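Chamado n.º 2733
Assunto: Pressão insuficiente e sabor a cloro no ponto de água da copa
Local: Edifício Valalside, piso 6
Requerente: Ngaio Nepia
Técnico responsável: Hemi Faulkner
Estado: em observação

Descrição da ocorrência
A requerente comunica redução do caudal na torneira de água filtrada e sabor a cloro persistente. A torneira de água da rede, no mesmo lavatório, funciona normalmente. 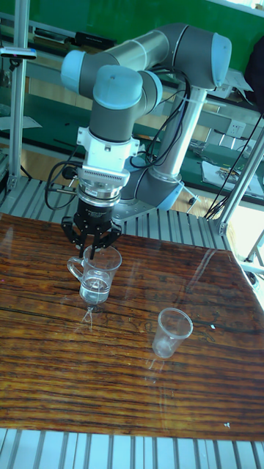
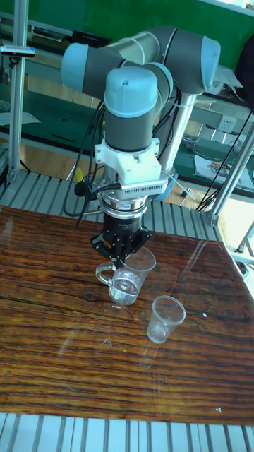

Caneca de vidro sobre a mesa, em ambos os registos.

Diagnóstico
18 de abril de 2024, quinta-feira. Verificada a válvula de corte sob o lavatório: totalmente aberta. Cartucho Druketti com 19 meses de serviço, prazo superior ao previsto no plano de manutenção. Sem fugas nas uniões.

Intervenção
1. Fecho da válvula e despressurização da linha.
2. Substituição do cartucho (ref. interna 415).
3. Purga da linha até à saída de água sem ar.
4. Limpeza do arejador, que apresentava depósitos calcários.

Resultado
Caudal restabelecido. O sabor a cloro deixou de ser notado pela requerente após a purga.

Pendente
Confirmar com a Sutcliffe a entrega de cartuchos de reserva. Próxima substituição agendada para setembro.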